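Fridge duty handed to humanoid at Drikside office, staff keep the rota just in case

24/10/2024

The kitchen rota at Cavside's Drikside office has survived two mergers, a flood and a strongly worded email about yoghurt. Since August it has had a new name on it. The humanoid, entered in biro as "R", is down for fruit and fridge on the second floor, where 19 people eat lunch and very few of them, historically, have put anything away.

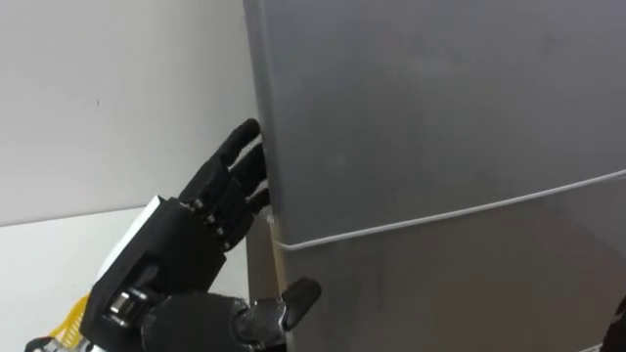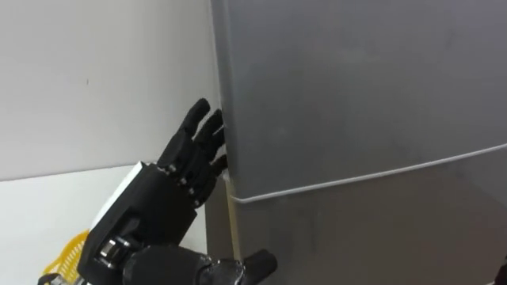
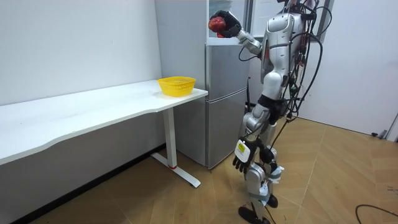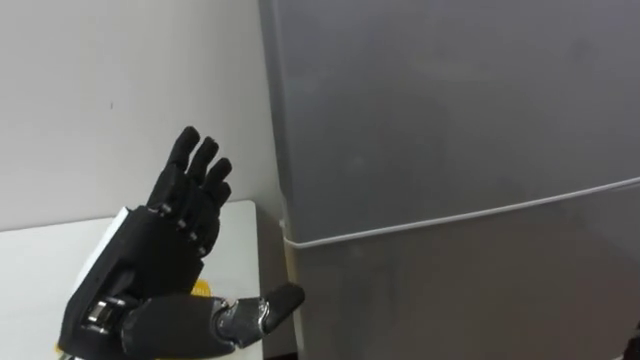 The silver fridge, the yellow basket and the new name on the rota, on the second floor at Drikside.

Cavside, which handles returns and repairs paperwork for furniture shops, is trying the machine out under an agreement with Wudix, the firm that runs its facilities. The trial is booked to last 6 months. In that time the robot is meant to work up to 500 goes at the fridge door, with each one marked as a success, a failure or "other", a category that staff say is filling up nicely.

Begoña Figueroa, who manages the office, said the aim was to take small, dull jobs off people who were hired to do something else. "We added up what the kitchen cost us last year and it came to 621 hours," she said. "Most of that was people standing in front of an open fridge, deciding whose soup it was."

The robot does not decide whose soup it is. That part stays with the humans, along with wiping the shelves, reading the dates and writing the notes. Under the new arrangement, fruit goes in the basket on the table, anything chilled goes in the fridge, and anything unlabelled is left for a person to worry about.

What has changed more than the kitchen is the timetable. Lunch used to start whenever somebody got hungry. It now comes in two sittings, so that the robot has the room to itself in between, and people who had not spoken for years have found themselves sharing a microwave. Two complaints have been received about this. There has also been one request to make it permanent.

Hideaki Ishida, who came over from the accounts team to look after the trial, has had his job title altered and his desk moved nearer the kitchen. He describes the work as mostly waiting. "People ask me if it's going to take their job," he said. "I ask them when they last cleaned the fridge, and the conversation tends to move on."

He added that doors were harder than they look - a person gets a fingertip behind the edge and pulls without thinking, and somebody has to do that thinking for the machine. He has become, by his own account, quite boring about door seals at parties.

Staff were promised in writing that no posts would go as a result of the trial. The cleaning contract, held by Roussel, is unchanged, and its evening team has asked only that the robot be parked somewhere they can mop around.

Wudix will report to Cavside's managers when the trial ends, and the two firms will then decide whether the third floor gets one as well. The third floor has its own fridge, and its own views. In the meantime the paper rota stays up, with Figueroa's name pencilled in under R's.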